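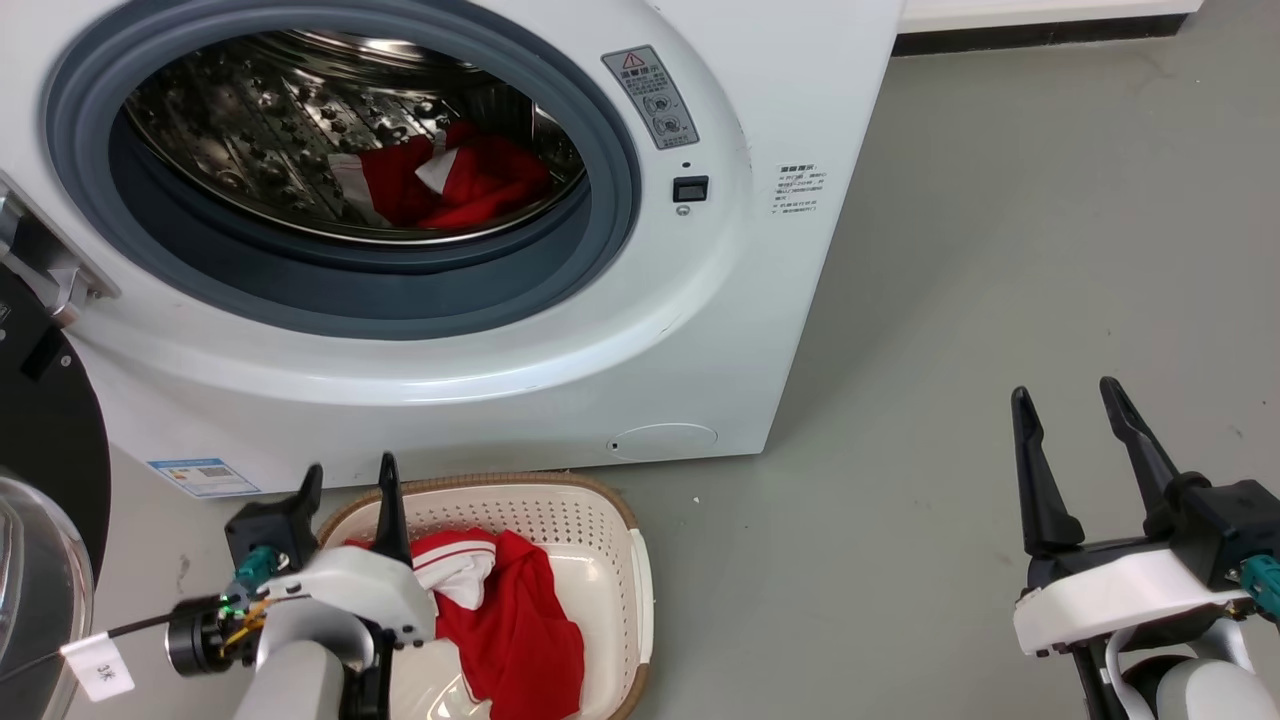
Chapter 4
What the Stylist Does Before the Shoot

I used to think fashion pictures were made by two people, the one with the camera and the one in the dress. Then I spent a week in April assisting Anitha Thampi on a knitwear story for Gornuten, and I came home with sore feet and a very different idea of who does what!

My first job was to unpack. There were 47 pieces in the rail bags and we ended up using 17 of them, which seemed like a crazy waste to me at the time (I'd steamed every single one). Anitha laid them all out on the floor of the Skilthorpe studio and walked up and down for ages without saying much. Then she pulled out a mustard cardigan, put a huge gray coat over it, took the coat off again, and told me to go find a belt. I found four. She hated three of them.

That's styling, more or less. You're trying to work out what the picture is about before anyone has taken it. In this chapter we'll look at how a stylist reads a brief, how to borrow clothes from a press office and get them back in one piece, and how to build a set of looks that hang together over eight or ten pages. I've also put in my own call sheet from the Hidwood shoot – mistakes and all – so you can mark it up with a pencil.

Some words to know before you start: pull, look book, hero piece, call sheet, return. You'll find them in the glossary, but try guessing first.

4.1 Reading the brief

A brief can be two lines or twelve pages. The one from Gornuten was a single paragraph and it used the word "windswept" three times, so we knew we needed long scarves and loose hair. Read yours twice, then underline anything you could touch or wear. Leave the mood words alone for now – we'll come back to those in 4.2.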